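3. Materials and Methods

3.1 Choice of vessels

Studies of self-reported fluid intake usually ask people to count cups or glasses per day. The count is then multiplied by a standard volume, most often the same volume for every vessel in the household. Ortner's earlier household survey found that this step was the largest single source of error in the estimate, ahead of forgotten drinks and ahead of spillage. The present study looks at one part of that error, namely how the shape and the wall of a vessel affect the level to which a person fills it when no target volume is given.

Vessels were taken from ordinary retail stock and were not modified. Two wall types were wanted: opaque, in which the level can be judged only from above, and translucent, in which it can also be judged from the side. Two profiles were wanted as well: tapered, with the rim wider than the base, and straight-sided. Crossing wall type with profile gives four cells. The vessels for three of the cells were bought from the Turko tableware line. No suitable opaque straight-sided vessel was found in that line, and the fourth was taken from the Zendelell catalog. Nominal brimful capacity was matched as closely as the stock allowed, and all analyses below use the fill fraction (poured volume divided by measured brimful volume) in place of the raw volume.

Color was not a factor in the design. Earlier work on tableware color and serving size has given mixed results, and the present sample is too small to add to it. Color is therefore confounded with vessel in all that follows, and readers should keep this in mind when comparing single vessels. Comparisons of profile within one wall type carry the same limitation.

Brimful volume was measured by weight. Each vessel was dried, tared, and filled with tap water until the surface stood level with the rim, with a glass plate slid across the top to remove the meniscus. The measurement was repeated 5 times per vessel and the mean was used. The spread between repeats was small compared with the differences reported in Section 4.

A tapered vessel holds more of its volume in the upper part of its height than a straight-sided vessel does. A person who fills both to the same relative height therefore pours a smaller fraction of capacity into the tapered one. If people judge by height alone, the sign of this difference is fixed by geometry and its size can be computed from the profile. The profile of each vessel was traced with calipers at 8 heights and integrated numerically to give a curve of volume against height. These curves are used in Section 4.2 to separate the part of the effect that follows from shape from the part that does not.

The tapered opaque type and the straight-sided translucent type form the main contrast, and both were present in every session. Figure 1 shows a red tapered cup and a turquoise-blue tumbler, the latter holding water.

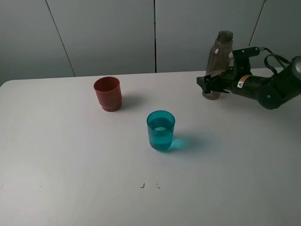
Figure 1. Tapered plastic cup (red) and straight-sided translucent glass (turquoise-blue) on a white tabletop.

3.2 Participants

Participants were adults recruited through notices at two public libraries and one adult education center. Exclusion criteria were uncorrected low vision, a diagnosed tremor, and any medical advice to limit or increase fluids. Participants were told that the study was about everyday kitchen habits. They were told the real question afterward, and all of them were then offered the chance to withdraw their data. Recruitment opened in January and closed on 16th April.

Each person was given a code drawn without replacement from a list starting at 1601. The code determined the order of the vessels. Orders were balanced with a Latin square, so that each vessel appeared equally often in each position.

3.3 Procedure

Participants stood at a table of normal kitchen height. An opaque jug was supplied, filled with 900 mL of water at room temperature and refilled to that level before each pour. The instruction was read from a card: "Please pour yourself a glass of water, as you would at home." The word "glass" was used for every vessel, including the plastic ones, after pilot participants asked whether a change in wording was meant to signal something.

No time limit was set. Participants were not asked to drink. After each pour the vessel was taken behind a screen and weighed, and the participant filled in a short form on unrelated kitchen matters. The form served to space the pours apart and was not analyzed.

Two filling cues were avoided. First, none of the vessels had printed measuring marks. Second, the jug had no marks and no window, so that the fall of its level could not be used to judge how much had left it. Some cues could not be removed. The sound of filling rises in pitch as the air column shortens, and the weight of the jug changes during a pour. Both are available with every vessel -- neither is expected to favor one wall type, although the pitch cue does depend on profile.

3.4 Recording and data handling

Weights were entered twice, by two people working apart from each other, into the Wulodico form package. Mismatched entries were checked against the paper sheet. Volume was taken from weight at a water density of 1 g/mL with no correction for temperature, as the resulting error is well below the resolution of the scale.

A pour was excluded if water was spilled onto the table or if the participant added a second pour after setting down the jug. Second pours were excluded because they mix two decisions: the level first judged to be enough, and a later correction of it. A separate count of second pours by vessel is given in the supplement. It may be of interest to those working on portion adjustment, but it was not planned in advance and no test is reported for it.

3.5 Analysis

Fill fraction was modeled with a linear mixed model, with wall type, profile, and their interaction as fixed effects and participant as a random intercept. Serving order was included as a covariate. Residuals were inspected for ceiling effects, given that a fill fraction cannot exceed one.

A second model used relative fill height as the outcome. Heights were obtained by reading each poured volume back through the curves described in Section 3.1. If height is the quantity people control, profile should have no effect in the second model even where it has a clear effect in the first. A remaining effect of wall type in both models would point to a difference in how well the level is seen -- with the side view available, small errors can be caught earlier in the pour.

The analysis plan was written by Faith Langat before the weights were merged with the vessel codes, and was followed without changes. Waltraud Ortner repeated both models from the raw sheets and obtained the same estimates.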